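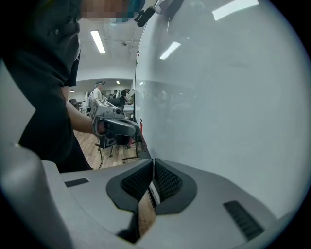
## The White Panel

Leonilde Abreu wore her black short-sleeved shirt on the last day because the others were packed. The room had to be cleared by five. She had 45 minutes and one thing left to deal with, the big white panel, taller than she had remembered and curved like the side of a boat.

It had come from Mirnness in August. Benedita Ramalho had paid 200 for it and talked about it for weeks. She liked the way it took the light from the ceiling and gave it back softer. Leonilde had never liked it. You could not put a chair against it or hang a coat on it.

"Leave the clip on," Benedita said over the phone. "The black one. Staniforth wants it with the clip."

"Staniforth is really taking it?"

"He has a house on Mendard Street. High ceilings."

Leonilde looked at the thin red stripe by the seam. She had noticed it on the first day and asked what it was for, and Benedita had said she would find out. That was 22 letters ago, if you counted the ones about money. Most were about money.

"Did you ever find out about the red stripe?" she said.

There was a long wait on the line – a kettle, or a bus.

"No," Benedita said. "I forgot you asked."

Leonilde put the phone on the wooden floor and wiped the panel once more with her sleeve. Then she went down to hold the door for the men from Stollska.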